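Traris Jam Night — FAQ

Quick answers before you email us. Updated in July, more to come when we get a minute.

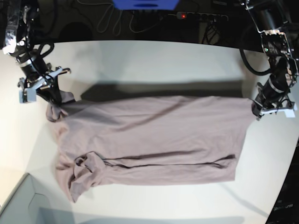 Tickets

How much?
$31 lawn, $66 reserved seat. Kids under six free on the lawn, on a lap or blanket.

Can I get a refund?
No. You can transfer to a friend up to noon the day of the show. Use the link in your confirmation email, not the Plilel app — the app still shows last years event.

Is it sold out?
Reserved, nearly. Lawn is capped at 300 and we do hold a few for the door. Cash or card.

Getting in

When do gates open?
4:30 pm. Openers at 5:45, headliner at 8. Comedy set goes in between, while they change the stage over.

Where do I park?
Carrillo lot, behind the feed store. Free. Please not on the church side, they tow.

Chairs? Coolers?
Low chairs yes. Coolers no. One sealed water bottle per person.

The show

Who's playing?
Ceron closes. Full band this time, with the steel guitar. Rest of the lineup is on the main page — it changes, so check there first.

Will there be political stuff?
Comics say what they want, we don't read the set ahead of time. Language can get salty after 7.

Meet and greet?
Only for the 19 people who bought the backstage add-on. Line up by the merch table at 5, bring your wristband and ID.

Can I record it?
Phones fine for the music. Phones away for the comedy set please, security will ask once.

What if it rains?
We play in rain. Lightning, we hold for up to an hour and then make teh call. Texts go out to the number on your order.

Merch

Shirt sizes?
S to 3XL. Big sizes go early. No holds, no mail order until after the show.

Still stuck? Hit reply on your ticket email.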